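4.2 Equipment plan and simulated trials

The Borville site had funds for one arm and one gripper, and the order could not be changed once placed. We therefore ran both candidate grippers in simulation before asking for quotes. The Miko gripper has two flat fingers and a fixed stroke. The Peltia model costs more and needs a separate controller, which we budgeted as its own line. Each was given 288 pick attempts on food items of mixed shape, for a total of 576.
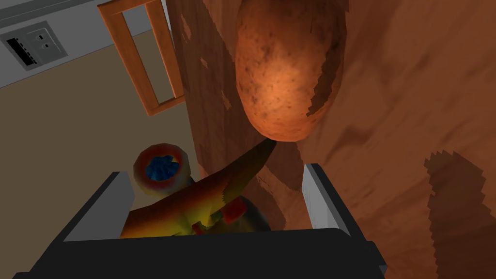

Figure 3. Simulated view from above the gripper, with a curved food item between the two fingers and a potato beyond it.

Long, curved items took the most planning time, mainly when other objects were close to the fingers. Of the 576 attempts, 333 met our grasp criterion. The difference between the two models was too small to support the higher price, so the budget was drawn up for the Miko gripper. Spare fingers were added to the first order. Ichikawa quoted a delivery time of 90 days for the arm, and the bench work was scheduled to start in August.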